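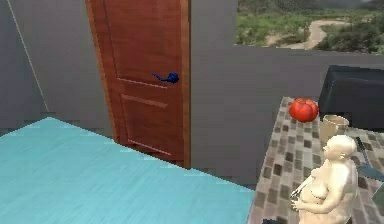 *Simulated kitchen: door, tiled counter, and the opening to the outside.*

# Osta plan comparison table

A flat file of prepaid and postpaid phone plans, scored by what they cost over a full contract instead of what the banner says. One row per plan per line count. The file is `plans.csv`. If you only want the cheapest plan for your own phone, you're better off opening your last bill and a calculator.

Last full check: August 6, 2025. Prices move weekly. Treat anything you read here as stale until you've looked at the carrier's own checkout page.

## What's in it

- 1,573 rows, one header line, UTF-8, comma separated
- 49 resellers and carriers, spelled the way they spell themselves
- 7 price columns, all in US dollars, all before local tax

| Column | Type | Notes |
|---|---|---|
| `seller` | text | Who bills you, which may not be who runs the towers |
| `network` | text | Blank if the seller won't say |
| `lines` | integer | Lines on the account |
| `banner_price` | decimal | The big number in the ad |
| `autopay_price` | decimal | With autopay from a bank account |
| `card_price` | decimal | With autopay from a credit card |
| `fee_start` | decimal | Activation, SIM, "setup" |
| `fee_month` | decimal | Recurring fees not in the banner price |
| `promo_end` | integer | Month the intro price stops, 0 if none |
| `full_term` | decimal | Total over the whole term, fees in |
| `per_month` | decimal | `full_term` divided by months |
| `slow_after_gb` | integer | See below |
| `source` | text | Link to the page the price came from |

## Where the numbers came from

Two passes. Pavley is a small scraper that reads plan pages and checkout pages and writes down every dollar figure with its label. It's wrong a lot. It reads a crossed-out price as a real one if the seller styles it with a picture, and it has no idea what "with eligible trade-in" means.

The second pass was by hand, through checkout, up to the payment screen. No plans were bought. So any fee that only shows up on the first bill is missing, and I'd bet there are several.

Calado is the older table this one replaces. Its June numbers are in `old/` for anyone who wants to look at price changes. I wouldn't. Calado mixed autopay and non-autopay prices in one column and never marked which was which. 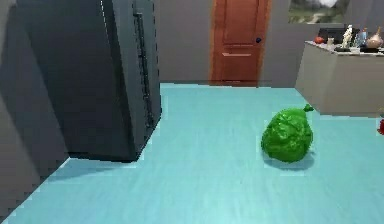

*Same simulated kitchen, refrigerator side.*

## Things I don't trust

**"Unlimited."** Every plan in the file with this word in its name has the word removed from our labels. `slow_after_gb` holds the figure where the fine print allows slowdowns. If the fine print says only "during congestion," the cell is empty. An empty cell doesn't mean good news.

**Coverage.** There is no coverage column and there won't be one. Carrier maps are marketing, and crowd-sourced speed tests mostly tell you where people who run speed tests live. Ask a neighbor.

**Price locks.** Read the terms. Several cover the base rate and leave the fees free to climb. I started a column for this and dropped it when I couldn't decide what counted as a lock.

**The per-month figure.** It's the one everybody quotes and it's the weakest. It assumes you stay for the full term, never travel, never add a line, and never lose a discount. The Dirkdale script can redo it with your own numbers:

```
dirkdale --input plans.csv --months 24 --lines 2 --no-autopay
```

It prints to the terminal. It doesn't handle mid-term plan changes, and it quietly treats a blank fee as zero, so it flatters sellers who hide things. Fix welcome.

## Known problems

- Some sellers show different prices to logged-in visitors. We recorded the logged-out price.
- Phone financing isn't included. Bill credits for "free" phones would need a table of their own.
- Business, senior, and military plans are left out.
- `network` is a guess wherever `source` points to a forum post. Filter those rows if it matters to you.

## Reporting a wrong price

Open an issue with the row, the price you saw, and a link. Screenshots help if the whole checkout page is in them. "My friend pays less" will be closed. So will anything sent by a seller that doesn't say it's from a seller.

## License

Table: CC BY 4.0. Scripts: MIT. If you put affiliate links next to our numbers, please say so on the page.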